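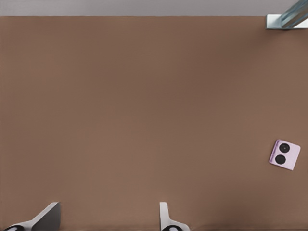 Section 4. Setting up the simulated table

By now you have the arms bolted down in the shop and the control box talking to your laptop. Great! Before you send a single command to real motors, you'll run the whole job in the simulator. I know it's tempting to skip ahead, but this is my favorite part of the Punasska build, and you can drop the phone 471 times without hurting anything.

The job for this section is small: pick up the pink phone with one arm and get it over to the tray. The second arm mostly stays out of the way until Section 5.

You will need

The Punasska scene pack (unzip it into your home folder, no spaces in the path)
The arm profile you saved at the end of Section 3
A laptop with the graphics driver up to date
A mouse with a wheel - a trackpad works, but orbiting the view gets old fast

4.1 Load the scene

1. Open the simulator and choose File, then Load Scene. Pick table_two_arm.

2. Wait for the shading to settle. On the shop laptop this takes 90 seconds the first time and hardly any time after that.

3. Load your arm profile from the Robots menu. Both arms should appear at the back edge of the table. If you get only one, your profile was saved before you added the second arm, so go back to Section 3 and save it again.

4. Press Home All and watch them fold up. (Yes, you may press it twice. Everyone does.)

Note: The Vostov table model is plain brown on purpose. Cempaka Kusuma tried a wood grain version last April and it looked gorgeous, but it slowed the wrist view down so much that we went back to flat color.

4.2 Check the wrist view

5. Open the View menu and switch to Wrist, Right Arm. The gripper fingers should come up from the bottom of the window, with the tabletop stretching away past them.

6. Jog the arm until the phone is in view. It's the small lavender-pink square with two black circles on its back. Having it off to one side is fine at this stage.

7. Open the gripper all the way. You want plenty of brown table showing between the fingers.

Caution: The right arm can show up on the left side of your screen when you use the front view. The names follow the robot's own right and left. Tape a note to your monitor if you have to. Réjean Beaulieu did, and it's still there.

4.3 Make the first pick

8. Set the speed slider to 7. You can go faster later.

9. Line up the fingers with the phone, then lower the arm in short steps. Hold Shift for fine moves.

10. Close the gripper until the contact light in the side panel turns on, then stop. Squeezing harder makes the phone jitter, and sometimes it shoots off across the table like a watermelon seed.

11. Raise the arm straight up before you move sideways.

12. Switch to the front view and see where you are. With the phone in the right gripper and the pale yellow tray still empty, you're set up for the move across. Leave the left gripper empty and keep a good gap between the two hands.

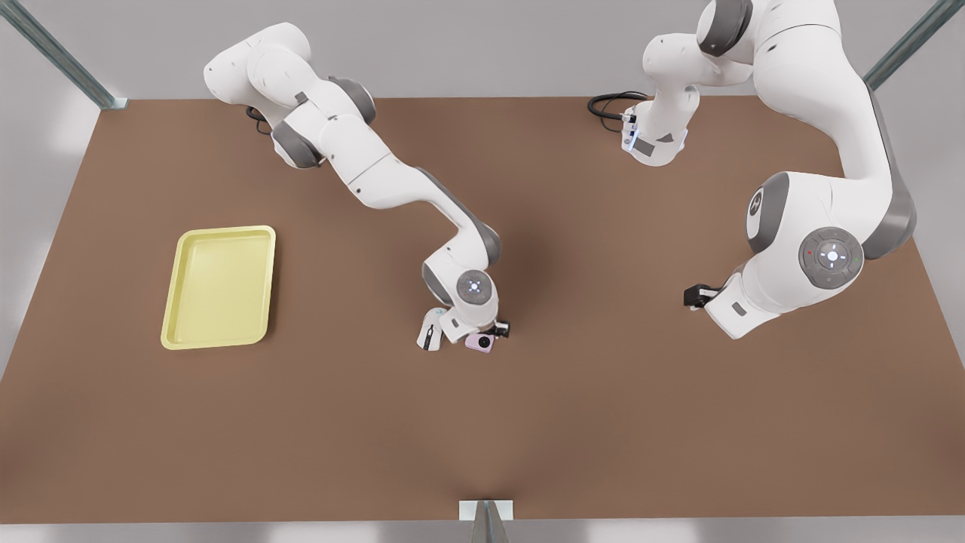
13. Jog toward the tray slowly, keeping an eye on the elbow as well as the hand. The elbow swings out farther than you'd expect, and it's the part most likely to reach the other arm first.

14. Lower the phone until it's just inside the rim, open the gripper, and back straight up.

15. Save the run. Give it a name you'll recognize next month, because "test" and "test2" fill up a folder in no time.

Note: If the phone lands on the rim and tips, hit Reset Objects. That puts the phone and tray back at their starting spots and leaves the arms where they are. Reset Scene moves everything, so home the arms first.

4.4 If something looks wrong

The phone slides when you touch it: raise the friction value one notch in Object Settings. Don't go past the middle of the range or it will stick to the fingers on release.

The arm stops short of the tray: you've hit a joint limit. Back up, turn the wrist the other way, and come in again.

The picture stutters: turn off soft shadows. They're pretty, but the arm doesn't need them.

The log window fills up: it holds 3,000 lines and then drops the oldest. Save it before a long session if you want to compare runs.

Once you can make the pick and the drop several times in a row, copy the run file to the shop drive and go on to Section 5, where the left arm finally gets a job - it's so much fun to watch them hand things over!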